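4.2 手首カメラ画像を用いた取っ手接近の制御

本節では、扉や引き出しの取っ手に対する接近動作の制御ソフトウェアについて述べる。提案する制御系Tinddaleは、知覚部、計画部、追従部から構成される。知覚部は手首カメラの画像だけを入力とし、取っ手の軸方向と、指先から取っ手までの相対位置を推定する。外部カメラは使用しない。この構成を選んだ理由は、家具の前では腕自身による遮蔽が多く、外部カメラの画像では取っ手が見えない時間が長いためである。

手首カメラを使う場合、次の問題がある。第一に、手首の回転によって、家具の縁が画像の中で大きく傾く。したがって、取っ手が水平または垂直に写ることを仮定した検出器は利用できない。第二に、金属の取っ手は強いハイライトを持ち、その横に暗い反射が並ぶので、一本の棒から複数の平行な線分が検出されることがある。第三に、図5のように、取っ手の一端が画像の外に出る場合がある。このとき、棒の中点を把持の目標とする従来の方法では、目標が見えている側の端へ偏る。 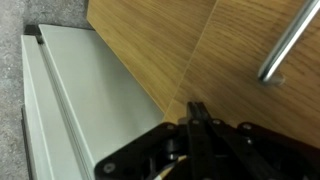
図5　手首カメラの画像の例。木目の前板に棒状の取っ手があり、指先はその左下に位置する。取っ手の上端は画像の外にある。

そこで知覚部では、まず線分の候補を方向によってまとめ、間隔の狭い平行線の組を一つの棒とみなす。次に、棒の両端について「端点が見えている」「画像の境界で切れている」の二つの状態を区別する。境界で切れている端点は位置の観測として用いず、軸方向の拘束だけを最適化に加える。この処理により、端が見えないままでも、軸に垂直な方向の誤差を先に小さくすることができる。

木目も誤検出の原因となる。木目の濃い筋は取っ手と似た太さに見えることがあり、輝度の勾配だけでは区別が難しい。我々は、学習済みの分割ネットワークXenosの出力を各線分の重みとして使用した。学習には手首カメラの画像3000枚を用い、そのうち410枚は画像がややぼけているものである。ぼけた画像を除いて学習した場合、腕の移動中に推定が途切れる回数が増加した。

計画部は、推定された軸に対して指の開閉方向が垂直になるように、手首の目標姿勢を決定する。ただし、隣の家具や前板に指のリンクが接触する姿勢は候補から除外する。指先とリンクの形状は既知であるので、自己遮蔽の領域は関節角から計算し、知覚部のマスクとしても共有した。マスクの境界は11画素だけ外側に広げている。この値は予備実験で決めたものであり、カメラを交換した場合は再調整が必要である。

追従部は、知覚部の更新を待たずに動作する。新しい推定値が届くまでの間は、直前の推定値を運動学によって現在の手首座標へ変換して用いる。推定の分散がしきい値を超えたときは前進の速度を零とし、画像の境界で切れた端点が視野に入る方向へ手首を移動させる。この視野の回復動作は把持計画と同じ衝突判定を使用するため、狭い場所では実行できないことがある。その場合の扱いは4.3節で述べる。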